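## 4. The bench at Clundham, and what we think it can tell us

Most published accounts of home-built manipulation setups end with a success rate and a parts list. We are wary of both. The parts list goes out of date before the paper is read, and the success rate tends to describe the person who arranged the objects as much as it describes the arms. This section sets out how our shared-workshop bench was put together, and then why we report its numbers with less confidence than the comparable figures in the hobby literature.

### 4.1 Build

The bench was assembled in the Clundham workshop over a series of Saturday sessions. Damir Petkov did the mechanical fitting and most of the cabling; Ama Mahama wrote the logging code and ran the trials. Neither of us had built a two-arm cell before. The arms were bought used, and we make no claims for the model. The control software is Wustus, a small scheduler we wrote after failing to get the Solís package to keep both arms on the same clock. Anyone who has kept Solís running for a full evening without a restart is invited to write to us.

Mounting took much longer than planned. Our first layout put the two bases so close together that the elbows met whenever both arms reached for the center. Moving them apart cured that and created a new problem, which was that the far corners of the table could be reached only with the arm nearly straight, where small joint errors become large errors at the fingers. The present spacing is a compromise. We do not think it is a good one, but we stopped changing it so that the trials could be compared with each other.

Cabling is the weakest part of the build. It runs behind the bases and along the arms, and we have re-routed it more often than we have re-tuned the controller. Cable drag is rarely mentioned in write-ups of this sort. We would like to see someone measure it properly, as we did not.

### 4.2 Task and trials

The task is tidying. Household objects are placed on the table and the arms are asked to bring them to a tray. We logged 200 trials over 17 sessions. Of these, 71 were thrown out before analysis for reasons that had nothing to do with the policy: dropped network connections, a camera knocked out of alignment, a scheduler fault we have since fixed. The Brodholm group, whose protocol we borrowed, does not say how many of its own trials were discarded. We asked and had no reply.

A trial was scored as complete when every object was inside the rim of the tray at the end of the time limit. This is a generous rule. A box balanced on the rim fails, while a box dropped from a height that would dent it passes. We kept the rule so that our scores could be set next to Brodholm's, and we regret it. A score that took the state of the object into account would have been harder to apply and more useful.

The controller log holds 2792 grasp attempts. It is tempting to treat that as a large sample. Most of the attempts are repeats on the same few objects, made within seconds of each other, and a bottle that has rolled once is likely to be grasped at again from nearly the same pose. The attempts are far from independent, and we give no confidence interval that pretends they are.

### 4.3 Two views of the same bench

The policy takes a fixed view of the table and a view from the wrist. Figure 3 gives one of each. Soft and rounded items, such as the yellow one, gave the wrist view the least to work with in our trials, and a bottle on its side was the object we most often had to discuss when scoring. 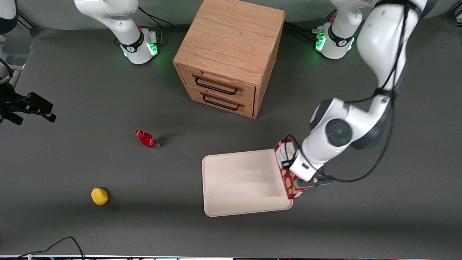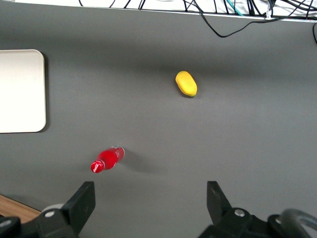
**Figure 3.** The bench from the fixed camera (first) and from a wrist camera (second). The red bottle and the yellow object appear in both.

The case for a wrist camera is usually made by switching it off and reporting the drop. We ran that comparison and saw a drop as well, but we are reluctant to lean on it. A policy trained with two views and then deprived of one is being tested on input it has never seen, and it would be strange if it did not get worse. The fair test is to train a second policy on the fixed view alone, with the same number of demonstrations, and tune it with the same patience. We did the training and ran out of bench time for the tuning. Our own result should therefore be read as weak support at best, and we would apply the same reading to several stronger claims made elsewhere on the same kind of evidence.

A second doubt concerns the person giving the demonstrations. Mahama recorded nearly all of them, and by December she had developed a habit of approaching objects from the far side. The policy does this too. Whether it is a good way to pick things up, or simply the way Mahama picks things up, cannot be settled with the data we have. Petkov's few demonstrations were left out of training and are kept for the comparison in Section 5.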